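Chapter 3
Wood That Moves

Pick up any piece of timber near you, a ruler or a chopping board or the leg of a chair, and have a good look at the end of it. Those fine curved lines were once part of a living trunk, carrying water from the roots to the leaves. The tree is long gone, but the wood hasn't stopped dealing with water! It takes in moisture from damp air and gives it back to dry air, and every time it does so it changes size a little. Woodworkers say that wood "moves", and once you've got your eye in you'll find signs of it all over the house: the drawer that jams in a muggy week, the gap between floorboards that opens up when the heater has been on, the old door with a crack down its panel.

In this chapter we look at why timber moves, which way it goes, and how makers have learnt to work with it. You'll need what you learnt in Chapter 2 about cells and growth rings, so flick back if it's hazy.

Sena Owusu and Fuseini Frimpong, who share a furniture workshop in Skundport, keep a warped shelf on the wall by the door. It was flat when they planed it. They glued it firmly along its full width to a stiff frame, put it in a sunny window, and within a single summer it had cupped and split from one end. Every apprentice gets shown that shelf on the first morning, and quite a few have asked to take it down and measure it (which is exactly the right instinct).
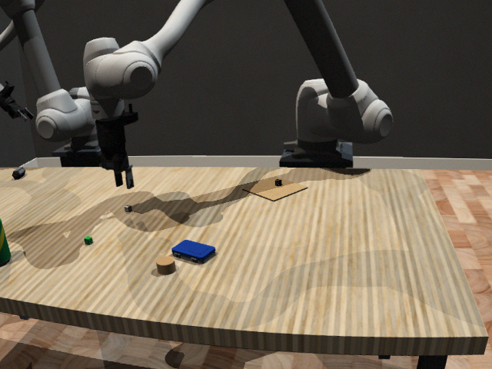
Timber hardly changes at all along the grain. Across the grain is another story, and a wide board can swell or shrink enough to pull a joint apart. The direction matters just as much as the amount: wood moves most around the growth rings and less from the centre of the trunk towards the bark, and that difference is what makes a flat board curl. A butcher-block top like the one on this large table, made up of light, narrow strips laid front to back, is a lovely case to think through. Its movement runs mostly from side to side, across the strips, with very little from front to back. Where narrow strips have their rings facing different ways, they don't all try to curl in the same direction, and the whole top has a better chance of staying flat. It still swells and shrinks, though, and whoever fixes it to a base has to leave it room.

Slotted screw holes are one way of leaving that room, and we'll draw some in Section 3.2. Frame-and-panel doors are another, and a very old one: the panel floats in a groove, free to grow and shrink, while the frame around it keeps the door's size nearly constant. It's such a clever idea, and you can test it with scrap pine and a bathroom full of steam.

Before you start

Find a wooden object at home that has cracked, stuck or warped. Sketch it, mark the direction of the grain with an arrow, and write two sentences on where you think the moisture came from. Keep the sketch, as you'll be adding to it in Section 3.3.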